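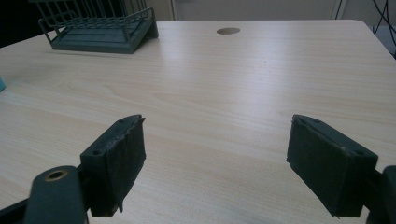 Maarja Butkienė doubts that a desk needs a rack on it at all. She has bought enough of them, she says, and each one filled up with paper within a month.

"People call it organising. I call it a second floor for the mess."

Her argument is with the advice that comes attached: clear the top, buy a tidy, feel calmer. Kairys, the shop in Merkport where she used to do the ordering, sold 400 racks one September. I asked whether customers had come back pleased. "They came back for another rack," she said.

Margus Butkienė is less severe, though not by much. He likes a bare top and a hole for the cables, and would spend money on those first. "A cable hole is worth having if you put cables through it. Most people let them hang off the back."

I suggested that some of us do find things faster with a rack. Maarja asked me what was in mine. I said envelopes, mostly, and a phone bill. She wanted to know from which year, and I had to admit I couldn't tell her.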